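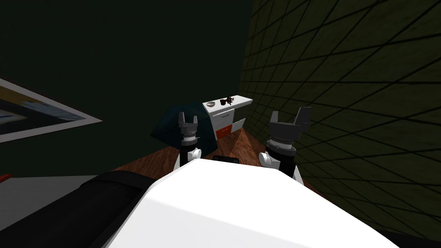
View from the top of the robot in the simulated room, both grippers open.

May 3, 2024. Vunach cell, simulation side

Today I worked only on the start pose and the gripper limits. The real cell stays switched off until the new cable for the right wrist comes from Setine, so it was a good moment to put the model in order.

Start pose first. Both arms now begin in front of the body with the fingers pointing up and open. The old file from February started with the fingers closed, and the first command in every script was then an opening move, which made the timing logs difficult to compare. I changed it in the pose file and not in the scripts. Please do not put the opening move back.

In this view the right arm comes out much larger than the left one. I measured the two base joints in the model and they are symmetrical, so it is only that the viewpoint is closer to the right side. I leave the viewpoint where it is. If somebody moves it, the masks for the body must be made again, and this took me most of a morning.

Gripper limits. The left gripper had a wrong value for the opening, copied from the older Clavari model. After the correction I ran 20 open and close cycles on each side without a load. Left: no errors. Right: 3 times the fingers stopped before the closed position and the controller reported a timeout. I made the timeout longer and repeated the 20 cycles, and then it was clean. I am not fully happy with this — a longer timeout can also hide a real problem with friction in the finger joint.

Room. I kept the armchair and the white cabinet in the corner, with the bowl, the mug and the twigs on top. The small black thing on the floor between the arms is still there. I did not find its name in the object list, so I have not touched it. It should get a proper name before the driving tests.

The log of the run is number 615, saved in the Onyeka folder together with the pose file.

To do:
check the finger friction on the right side, with the old timeout
compare the joint zeros with the real arms when the cable is mounted
give the floor object a name
write the new gripper value into the setup sheet, page 11, it still shows the Clavari one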